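Chapter 7
Package Travel and Its Parts

In this chapter
What a package is and what it is made of
How seats, rooms, and transfers are bought in bulk
How a package is priced
Who answers to the traveler when a part fails
Key terms: operator, retailer, allotment, release date, load factor, land-only

7.1 The trip as a single product

A family in a cold inland city wants a week at the beach. They could buy plane tickets from an airline, book a room with a hotel, and arrange a ride from the airport when they land. That makes three purchases from three sellers, on three sets of terms. If the flight is moved to the next day, the hotel has no duty to move the booking with it.

They could also buy the same week as one product. One company sets the price, takes the payment, and sends one set of documents. This is a package. Chapters 5 and 6 dealt with air seats and hotel rooms as separate goods. In this chapter we look at what happens when a company joins them and sells the result.

The company that puts the package together is the operator. The company that sells it to the public is the retailer. They may be the same firm. Many small operators sell only through their own website and phone line, while larger ones also sell through independent agencies and pay them a commission.

Throughout the chapter we follow one operator, Nirar Tours, which sells week-long stays on the resort coast of Dolix. Nirar owns no planes and no hotels. It has an office, a reservations staff, and a set of contracts. Most operators of its size are in the same position.

7.2 What goes into a package

The usual parts are transportation, lodging, and transfers. Meals, excursions, and the services of a local representative may be added. Some parts are built into the price and others are sold as extras.

Hotels on the Dolix coast are graded by the local tourism office, and the grade covers things a guest would notice on the first day: size of room, air conditioning, hours at the front desk, how often linen and towels are changed. Operators often add a rating of their own, which may not match the official one. A retailer should know which rating appears in the brochure.

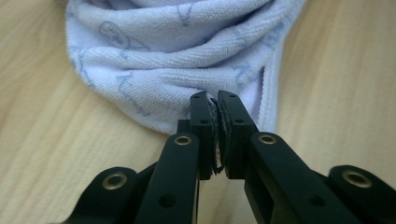
Why would a traveler pay an operator for a trip that could be booked part by part?
Convenience is one reason, and price is often another. The operator buys rooms and seats in quantity at rates that are not offered to the public, and it may pass on part of the difference. The traveler also has a single company to turn to when something goes wrong.

A land-only package leaves out the flight. It suits travelers who live near the destination, who have airline miles to use, or who are joining from somewhere else. The price is lower, but the traveler takes on the risk of arriving late. Most contracts state that the first night is charged in full whether the room is used or not.

7.3 Buying in advance

Nirar begins work on a summer season well over a year ahead. Its contract manager visits hotels, agrees on room rates, and signs for an allotment. An allotment is a number of rooms held for the operator on set dates. For the coming season Nirar holds 137 rooms in four hotels.

There are two common ways to hold them.

Under a guaranteed contract, the operator pays for the rooms whether or not they are sold. The rate is low because the hotel carries no risk.

Under a release contract, the operator may return unsold rooms without charge up to an agreed day, called the release date. The rate is higher. After the release date the rooms go back to the hotel, which sells them wherever it can. A release date two or three weeks before arrival is common, though it may be much earlier in the busiest months.

Most operators mix the two. Nirar guarantees rooms for July and August, when it expects to sell out, and uses release contracts in May, June, and September.

Air seats work in a similar way. An operator may charter a whole plane, share a charter with other operators, or take a block of seats on a scheduled flight. A whole charter gives the lowest cost per seat if the plane is full. The share of seats filled is the load factor, and a few points up or down can decide whether a season makes money.

Transfers are simpler. Nirar uses one bus company in Dolix, Yurchenko Coaches, and pays by the vehicle. A bus costs the same with ten people in it as with forty, so the operator tries to have flights land close together. 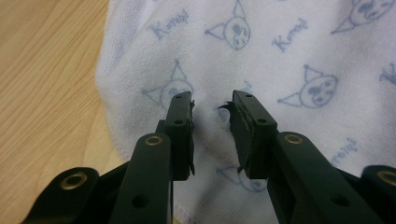 7.4 Pricing the package

The operator starts with cost. Suppose that for one week in June, Nirar's costs for each adult in a shared room are as follows.

Room, seven nights with breakfast: 300 dollars
Air seat, round trip: 380 dollars
Transfers, both ways: 24 dollars
Local representative and office costs: 32 dollars
Total: 736 dollars

If Nirar sells the week for 800 dollars, it has 64 dollars left per adult. Out of this must come any commission to a retailer. At a commission of five percent of the selling price, the retailer receives 40 dollars and Nirar keeps 24.

The figures show why operators prefer direct sales and why empty seats matter so much. The cost of 380 dollars assumes a certain load factor. If fewer seats are sold, each passenger has to cover a larger share of the plane, and the 24 dollars can disappear quickly.

Single travelers pay a supplement because the room costs the same with one person in it. Children usually pay less, since a third bed adds little to the room cost, but the air seat may be charged in full. Section 7.6 returns to supplements and reductions in detail.

7.5 When a part fails

Sikon Beach, one of the four hotels in Nirar's program, has taken more bookings than it has rooms. A couple arrives by bus at 11 p.m. and is told that the hotel is full. Their agreement is with Nirar, and Nirar's representative must find them another room of the same grade or better. Nirar pays any extra cost and then makes its own claim against the hotel under the contract between them.

The rules on refunds and changes differ from one country to another, and students should look up those that apply where they plan to work. Before reading on, find the booking terms of any operator that sells in your area. Note what the operator promises if a hotel is changed before departure, and what it promises if the change happens after arrival.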